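Rateo 2, reviewed: a grasp planner with opinions
Hazel Montoya
18 January 2019

Rateo is a grasp planning package from Fomham. You give it a view from the wrist, it gives you a ranked list of places to close the fingers, and a small viewer lets you argue with it. I have been arguing with it for 17 days.

Installation took 9 minutes, which made me suspicious. The suspicion was repaid during calibration, where the wizard asks for 68 poses and forgets every one of them if you press Back. Vignesh Fernandes pressed Back. He has asked me to mention that the button is very large.

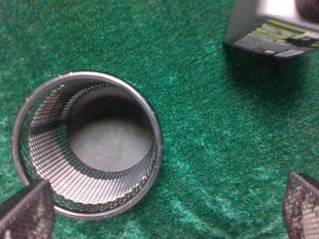

Reading time: 2 minutes

Mesh is where most planners I've used go to sulk, and an empty metal mesh cup on green matting is now my standard bit of cruelty. Version 1 treated every little diamond-shaped hole as an invitation. Version 2 fits a circle to the rim first and works from there, and its top suggestion is usually one I'd have picked myself. It still gets nervous when the cup sits close to one finger, and will propose a long tour of the workspace before coming back to more or less where it started.

The viewer is good. Rejected grasps stay on screen in grey with the reason beside them, so you can see whether it was reach, collision or plain lack of confidence. The reasons are in proper sentences too, apart from "wrist unhappy", for which I found no entry in the manual.

Tuning is less fun. The settings live in two files that disagree about units, and the one you edit is the one that loses. Support replied the next morning - politely, with a link to the page I'd complained about.

We had been using Drakano before this. It is faster, and hopeless with anything you can see through. I'm keeping Rateo for the cups and Drakano for the boxes, and have put tape over the Back button on Vignesh's screen.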